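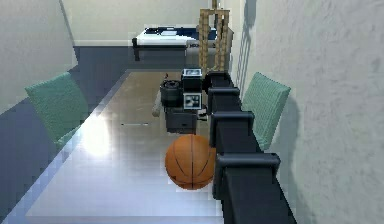
Sang Lã asks whether the arm's own links should be masked out before or after the depth image is turned into a point cloud. Before. Filtering in image space costs one comparison per pixel, and nothing downstream has to know the arm exists. The rest of this page covers the setup in Kisero, from robot model to collision map.

## What you need

- A working Kisero install with the `perception` module built
- A robot description with collision meshes for every link
- A simulated scene that publishes color, depth and joint states
- The Tudness planner, or another planner that accepts a voxel map

The Lurorcombe scene is a good test because the arm lies close to other objects. The basketball is directly beside the nearest joint, and a careless mask will erase part of it.

## 1. Sync joint states to depth

The filter renders the arm at the pose it had when the depth image was taken. Match on simulation time, not wall time.

```yaml
self_filter:
 clock: sim
 max_skew_ms: 5
 on_missing_state: drop
```

Leave `on_missing_state` at `drop`. The alternative, `hold`, reuses the last pose and leaves streaks of false obstacles behind a moving link.

## 2. Set the padding

Padding grows each collision mesh before it is rendered into the mask. Start at 5 mm.

```yaml
 padding_mm: 5
 links: all
```

If voxels still appear on the arm, check the meshes before raising this number. Boxy joint housings are often exported with the wrong origin, and padding will hide the error until the wrist turns.

## 3. Handle glossy surfaces

Simulated depth normally comes straight from geometry, so glare on a tabletop appears only in the color image. If you run a stereo matcher on rendered color pairs, the glare does reach your depth. In that case, reject low-confidence pixels:

```yaml
depth:
 source: stereo
 min_confidence: 92
```

With `source: renderer`, the confidence key is ignored.

## 4. Build the map and check it

```
kisero map build --scene lurorcombe --out map.kvx
kisero map check map.kvx --robot arm.urdf
```

The check command reports voxels inside the robot's volume:

```
self-collision voxels: 0
masked by padding only: 483
```

The first number must be zero. The second is the space lost to padding. View those voxels with `--show-padding`. If they overlap the ball, lower the padding on that link alone:

```yaml
 overrides:
 link_2: { padding_mm: 2 }
```

## 5. Pass it to the planner

Load `map.kvx` in Tudness and turn off its built-in self filter. Running both removes real obstacles near the arm twice over, and the planner log does not warn about it.

Maps built before 1/1/25 use the old voxel header. Convert them with `kisero map upgrade`.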